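Kuden drops plastic cutlery from council halls

Sunday, December 14, 2025

Community halls in Kuden will stop handing out single-use plastic cutlery from the start of the new year, under a change to the hall hire rules passed by the town council.

The rule covers the main hall on Nedel Street, the smaller Antunes Room behind the library and the kitchen at the sports ground. Anyone hiring one of the three will be able to borrow metal knives, forks and spoons from the hall kitchen at no extra charge, or bring their own from home.

Plastic forks, knives, spoons and stirrers will no longer be stocked in the cupboards. Hirers and caterers will also be asked not to bring them in. Compostable cutlery is allowed, but it has to go in the green bin and not in with the recycling.

The council has ordered 3000 pieces of stainless steel cutlery from Warkex, a kitchen supply firm, with delivery due before the end of the month. Most of it will go to the main hall, which seats 205 people for a sit-down meal. The Antunes Room will get enough for 100 place settings.

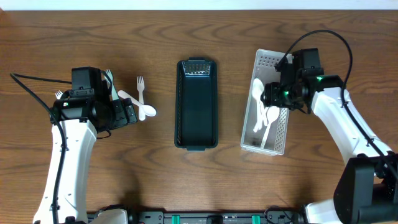 Do hirers have to wash the cutlery themselves?

At the main hall it goes through the dishwasher, which hirers load and run before they lock up. The Antunes Room and the sports ground kitchen have sinks only, so everything there is washed and dried by hand and put back in the labelled drawers.

The change was first raised in October, when the council asked residents what they thought of it. It received 172 written replies. Most were in favour, although a fair number came from sports clubs worried about the extra work after Saturday games. Several asked for a dishwasher at the sports ground. The council said it would look at the cost in next year's budget but has made no promise.

Some caterers asked for more time to use up what they had already bought. They will be able to keep using leftover plastic cutlery at bookings made before the rule was passed — including weddings and other events set down for later in the summer. New bookings fall under the new rule straight away.

Missing items will be charged to the hirer at replacement cost, taken out of the bond. The council said the odd lost teaspoon would be let go.

Plates and cups are not affected for now. The main hall already has its own crockery, and paper plates can still be used at all three places. Plastic straws can still be kept on hand for people who need them because of a disability or medical condition.

Booking forms will be updated this week, and people who already have a booking will be sent a copy of the new rules by email or post. Printed copies can be picked up at the library desk during opening hours. Questions about a particular booking should go to the hall bookings office, which is closed on public holidays and reopens in the first full week of the new year.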